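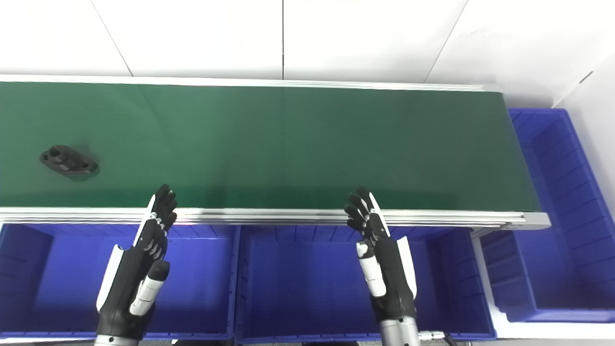 Projekt-AG Robotik: Teile vom Band sortieren

lahlou_s
Moin, wir sind die AG aus Bernton. Aufgabe im Wettbewerb: Teil vom Förderband greifen und in die richtige blaue Kiste legen. Der Greifpunkt stimmt bei uns nicht, wenn das schwarze Teil schräg liegt. Jemand eine Idee?

friesen40
Wie groß ist euer Datensatz? Unter 700 Durchläufen würde ich am Greifpunkt noch gar nichts ändern.

anneli_k
Sehe ich anders. Bei uns lag es an der Kalibrierung, mehr Daten haben nichts gebracht. Macht erst mal 5 Läufe mit fester Lage. 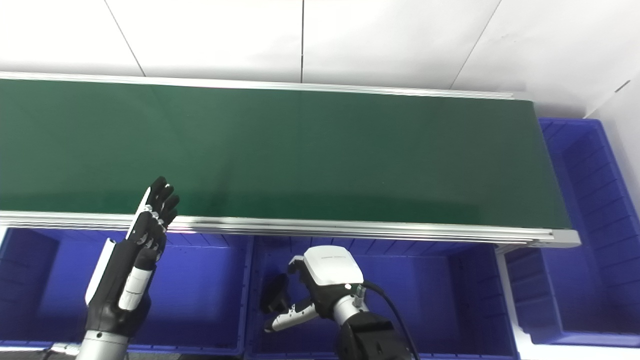
Bernton, im Januar

lahlou_s
Stand von heute: Rechts ist der Greifer tiefer, über der mittleren Kiste, die linke steht noch oben am Band. Harpreet will immer beide zusammen hochfahren, ich halte das für Zeitverschwendung.

friesen40
Harpreet hat recht. Gleiche Startpose, sonst könnt ihr die Läufe nicht vergleichen.

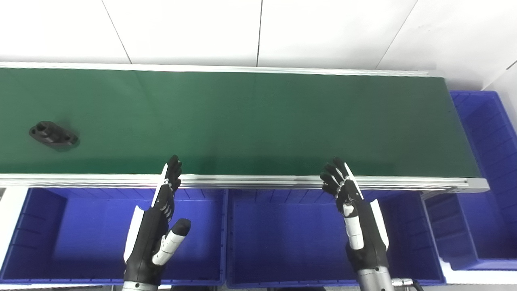

Und schreibt die Lage vom Teil jedes Mal mit auf. Ohne die Angabe sucht ihr später ewig.

anneli_k
Bei der Startpose bin ich dabei. Kalibrieren würde ich trotzdem zuerst.

lahlou_s
Gut, dann morgen ab 19 Uhr Kalibrierung. Werte poste ich hier.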